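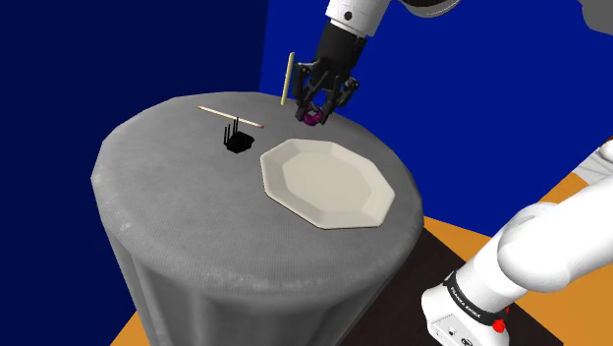 Wilma Kerr reckons I should have stopped at the lap size, and she told me so over the cutting table at Larnthorpe while I was still pinning the third border. A lap quilt gets used, according to Wilma, and a queen size gets folded over the end of the spare bed and admired by visitors twice a year. She might be right! But I'd already bought the backing by then, so on I went.

I should go back a bit. The pattern is called Karnmont, and I'd been eyeing it off since February, when Kultness (my favourite little fabric shop, the one with the terrible parking) hung a sample behind the counter in greys and mustard. It's all half-square triangles. I mean ALL half-square triangles. I don't love making those, I never have, and I stood there telling myself I could do it in a weekend if I made them eight at a time.

I could not do it in a weekend.

The eight-at-a-time method is clever, I'll give it that. You put two big squares right sides together, draw your diagonals, sew either side of both lines and then cut the whole thing up like a pizza. The trouble is that if your seam is a whisker out, you've now got eight wonky blocks in one go. I unpicked the first batch in front of the telly with a glass of red and a very blunt seam ripper (buy a new one, they're a few dollars, I don't know why I hang on to mine).

For the second batch I changed the thread. I'd been piecing with a thick cotton I had left over from a bag project, and swapping to something finer made my seams sit so much flatter. I also cut the squares oversized and trimmed every single block down afterwards, which took 4 evenings and covered the lounge room carpet in slivers. I'm still finding them in my socks.

Colour was the fun part. I used a Tsuji charm pack as the starting point, all those soft indigos and a rusty red, then pulled from my scrap tub until it looked a bit less matchy. There's a piece of an old work shirt in there, and some of the curtains from our first flat. My sister spotted the curtains straight away and was not complimentary.

The quilting itself I did at home on my domestic machine, just wavy lines with the walking foot, top to bottom. Roll the sides up tight, clip them, and put an ironing board on your left to hold the weight. My shoulders were grateful for that ironing board. I ran out of bobbin 2 stitches short of the edge, more than once, and said some words.

It's bound now, in the rusty red, machine stitched on the front and finished by hand on the back. I've put a label in the corner with my name and the pattern name, and left room for whoever ends up with it. Wilma wants a lap size in the same colours, and I've got a fair stack of triangles left over, so I suppose I'm making another one.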